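Chapter 8
Hinges, Lids and Closures

Terms introduced in this chapter: closure, living hinge, pin hinge, creep, set, crazing, opening torque, rest angle, draft

8.1 The closure as a separate design problem

The earlier chapters treated a molded container as a single body with a floor, four walls and a rim. The calculations for wall thickness, stacking load and draft all assumed that the top was open. Most containers sold for use in homes and offices have a lid, and the lid changes the problem in ways that the open-box model does not show.

A closure has to do two jobs that pull against each other. It must stay shut under handling, and it must open with a force that an ordinary user can supply with one hand. A latch that holds well in a drop test is often the same latch that users complain about. Serra's survey of returned goods at the Stalstead works covered 917 containers of one model and sorted them by the part that had failed. The walls and floor made up a small share of the returns. The hinge and the latch made up most of the rest, and the larger part of those were hinges that had failed while the latch was still sound.

This result should be read with some care. Returned goods are not a fair sample of goods in use, and a buyer is more likely to send back a box with a broken lid than one with a scratched wall. Even so, the order of the failure types has been the same in later surveys, including the one made at Brorkcombe, where the boxes were larger and the lids heavier.

8.2 Classes of hinge

Hinges for molded containers fall into two main classes.

A living hinge is a thin web of the same material as the box and lid, molded in one shot. It has no separate parts and adds almost nothing to the cost. Its life depends on the material, the thickness of the web and the direction in which the melt flowed across it. A web that was filled from both sides at once has a weld line along its length and will usually crack there first.

A pin hinge joins two separate parts. The pin may be a metal rod or a pair of molded studs that snap into holes in the back wall. The box and the lid can then be made from different materials, and a broken lid can be replaced. The price is a second tool, an assembly step and a clearance that has to be held within limits. Too little clearance and the lid binds. Too much and it rattles, sits out of line with the rim and wears the studs oval.

Hsiao adds a third class, the loose hook, for lids that rest in slots and can be lifted away. In this book the loose hook is treated as a pin hinge with a large clearance, and the same equations are used for both.

8.3 Rest angle and overtravel

The rest angle is the angle between the closed lid and the lid at the point where it stops moving and stays in place without support. A lid with a rest angle of 70 degrees will fall shut if the box is bumped. For this reason most designers aim for a lid that passes the vertical and leans back until it meets a stop. The stop may be a rib on the back wall, the edge of the lid itself or nothing more than the stiffness of the web.

Overtravel is any movement past the rest angle. It occurs when a user leans on an open lid or picks the box up by it. In the Gretano test, the lid is loaded at its free edge 200 times in the overtravel direction, and the set in the hinge is then measured with the load removed.

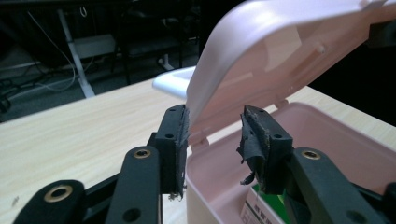
Set measured in this way includes both creep in the hinge and bending in the lid panel. The two are separated in Section 8.4, using the method given by Chow, in which the panel is clamped along a line close to the hinge and the test is repeated. Readers who have not worked through the beam equations in Chapter 3 should do so before going on.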